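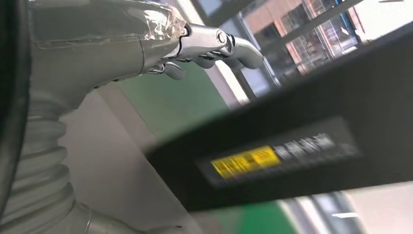
*Reading time: 2 minutes*

**List:** Semaan Street Merchants and Food Service
**Subject:** Re: Revised takeout menu and delivery hours, Dornville location

Dear list members,

The Dornville kitchen office thanks the member who wrote last week. The message is quoted in part, with our replies beneath each section.

> The new takeout menu lists the eggplant grinder in one size only. Our office orders for the whole floor and has always taken the half size. Has it been dropped, or is this a printing error?

It is a printing error. The half size remains available for all hot grinders, including eggplant, meatball, and sausage with peppers. It was left off the inside panel when the menu was reset in July. A total of 2000 copies had been delivered before the omission was noticed, and these will be used until they run out. Staff at the counter and on the telephone have been told to offer both sizes. The menu posted at the register is correct.

> The menu also says that salads come with "house dressing." Is this still the creamy Italian? Two people here cannot have dairy.

The house dressing is now an oil and vinegar dressing with oregano and contains no dairy. The creamy Italian is still offered and must be requested by name. Please note that the antipasto and the chef salad are both made with cheese, which can be left off when the order is placed. We cannot remove it from salads that have already been packed. The kitchen handles cheese at the same counter throughout the day, and customers with a serious allergy should speak with the shift manager before ordering.

> We were told that delivery to Atodton has ended. Several of us on this list are on that side and would like to know where the line is now drawn.

Delivery to Atodton continues, with shorter hours. Orders for Atodton addresses are accepted from 11:00 a.m. to 2:00 p.m. and again from 4:30 p.m. to 8:00 p.m. The area ends at the rail crossing, as before. Addresses beyond the crossing are served by the Wondar location, which keeps its own menu and prices. Gift cards may be used at either location. Printed coupons may be used only at the location named on them.

> Lastly, is there still a discount for standing orders?

Yes. Any business that places the same lunch order on at least 7 working days in a calendar month receives the standing order rate for that month. The rate is applied to the following statement and does not appear on individual receipts. At present, 153 accounts are enrolled, of which nearly half are in Dornville. Enrollment forms are available at the register. Accounts opened before the change in menu do not need to enroll again.

Members are also asked to note the following:

- Party trays require one full day of notice. Trays of baked ziti and stuffed shells may be picked up hot or cold.
- Soup is sold by the pint and the quart. The cup size is for dine-in customers only.
- Large orders should be called in before 10:30 a.m. to extension 228. Messages left at that extension after closing are heard the next morning.

Corrections to this notice will be sent to the list under the same subject line.

Respectfully,

Kitchen Office
Dornville location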